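Pick the gripper last

By the Letum workshop notes desk, July 27, 2020

Most people who set up a robot arm choose the gripper first. They see a good price, bolt it on, and then spend months working around it. I think the order should be reversed. Decide what has to be picked up, try it in simulation, and buy the fingers at the end.

We compared two controllers in June, Pludar and Flomari, with the same arm and the same plain parallel gripper. The counter held a head of something green and leafy, a toy tank, a flat green and yellow block and a small statuette on a black base. We ran 1,518 attempts with Pludar and 513 with Flomari, which got less time because its setup ate most of a week.

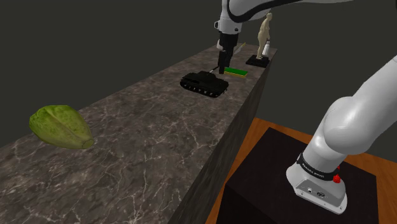

Does a simulated test tell you anything about a real gripper?
It tells you about reach, approach angle and finger clearance, and those cause most of the early trouble. It tells you much less about friction and soft objects, so those still need a bench.

Pludar finished almost 92 percent of its attempts on the block. I would not buy it on that number. A flat block is kind to two fingers, and any decent controller should do well with it. The statuette is the better test — it is narrow, it stands upright, and a small error in approach matters.

The camera matters as much as the controller. A view from beside the arm shows where everything is, but it says little about the last inch. A view close to the fingers shows that inch and loses most of the counter. I would pay for both before I paid for a third finger.

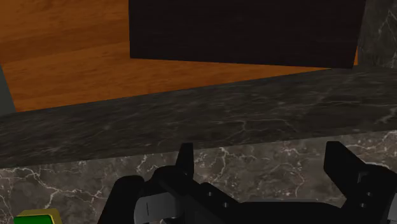 What I would spend money on

A second camera first, then spare fingertips in 5 shapes, then the controller license. The Subramaniam adaptive hand is a fine piece of work, but it costs more than the rest of our list put together, and none of our objects called for it.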